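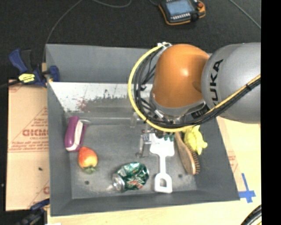 Chapter 6
Storage Loss and Stock Records

6.1 Introduction

Stock is lost in storage in ways that seldom appear on an invoice. Goods spoil, are damaged in handling, are put away under the wrong code, or are issued without a record. The difference between the quantity on the books and the quantity on the shelf is called the stock variance. It is stated in units or as a percentage of the book quantity.

Chapter 5 treated the order cycle as if every record were correct. This chapter drops that assumption. Sections 6.2 and 6.3 cover the physical count and the cycle count. Section 6.4 deals with the valuation of damaged goods, and Section 6.5 with the effect of record errors on the reorder point.

6.2 The Physical Count

In a physical count, all movement of stock stops until each location has been counted and signed for. Consider the Zivanville depot of Rallis, a supplier of pipe fittings. The books showed 1,605 brass elbows at the close of business in July. The count found 1,449. Fedoruk and Kotian traced most of the shortage to two sources: issues entered under the code for a similar fitting, and returns to the supplier for which no credit note had been filed.

The variance is found by subtracting the book quantity from the counted quantity:

Variance = 1,449 - 1,605 = -156 units

As a percentage of the book quantity, this is -9.7 percent. A negative variance is a shortage and a positive variance is an overage. Overages are investigated in the same way as shortages. An overage in one code often matches a shortage in another, and netting the two hides both errors.

Before any adjustment is posted, the location is counted again by a second person who has not seen the first result. This is known as a blind recount. The form used for it is shown in Table 6.1.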